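Can It Do the Dishes Yet?

Every time I mention at a family dinner that I write about automation, somebody asks me when they can stop unloading the dishwasher. My brother-in-law asks it with his arms folded, as if I've been personally holding things up. So for this issue I decided to go and ask people who would know, and I spent a long day at Reseck watching machines try to tidy up.

Short version: don't throw out your dish rack.

Longer version. Reseck is a small outfit working on picking things up and putting them away, for homes and for small repair shops. Marama Rutherford runs the chores side of it, and the first thing she showed me was a spreadsheet. It lists 96 ordinary objects (mugs, socks, tape measures, a bag of rice, one very tired oven mitt) and 84 of them get picked up on the first try more often than not. I was impressed! Then she scrolled over to the column for "put back where it belongs" and let me read it in silence. It's a much sadder column.

Picking up, it seems, is coming along nicely. A lot of that is down to softer fingers. The old style of robot hand was basically pliers, and pliers are great if you know exactly where the thing is and exactly how hard to squeeze it. Bendy ribbed fingers give a little and wrap around whatever they meet, so the aim doesn't have to be perfect. Kai Kuhlmann, who prints most of the parts over there, let me push my thumb into a spare finger and it curled toward me like it wanted to shake hands. I pushed it a good many more times than I needed to.

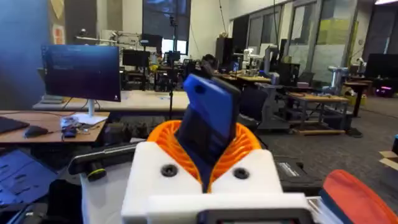
Orange ribbed fingers with a blue block-shaped object in their grip.

What gets the machines into trouble is everything that comes after the grab. Think about putting a plate in a rack. You turn it, you feel for the slot, you nudge it when it catches, and you do all this while telling your kid to find her other shoe. A robot has to be taught each of those bits, and the teaching is slow. People at Reseck guide the gripper through a job by hand, again and again, and the software tries to learn from the recordings. Marama told me they wanted 200 good runs of one chore (wiping a counter and hanging up the cloth) and the hanging-up part ate most of September.

I asked the obvious question, whether you could just do more of it. Yes, she said, and they are. The bigger set they're working toward is 3000 runs across different rooms, because a robot that has only ever seen one kitchen gets very confused by a second one. Move the toaster and it sulks. I have an uncle like that.

Shop floors are further along, and I'd put my money there first if I had any. I called Warrick Tuhiwai, who looks after a bench repair shop called Cikport, and he's had an arm sorting returned parts into bins since last year. He likes it. It's slower than his slowest person, he says, but it doesn't mind doing it at night, and the bins are always in the same place. That last part matters more than I'd have guessed. At a bench you can bolt the bins down. Try bolting down a laundry pile.

He did have one complaint, and it was about clear plastic bags. The cameras have a hard time seeing them, so anything bagged goes in a "people" bin and waits for the morning crew. Roya Ahmadpour opens that bin first thing, and she told me she can tell how the night went by how heavy it is.

So what would I tell my brother-in-law? A machine that loads one dishwasher, in one kitchen, with plates it knows - I could see that in a few years, and I'd expect it to be slow and cost more than the kitchen. A machine that wanders into your house and just copes? Marama wouldn't give me a date. I pushed, and she offered me a biscuit.

A few of you wrote in after the last issue about robot lawn mowers, and I haven't forgotten. Tamsin Bolger has been keeping notes on hers, including a long and fairly bitter section about a flower bed, and she's said I can share them next time. If you've got a machine at home that does one chore well (or did, until the cat got involved), hit reply and tell me about it. I read all of them, usually while unloading the dishwasher.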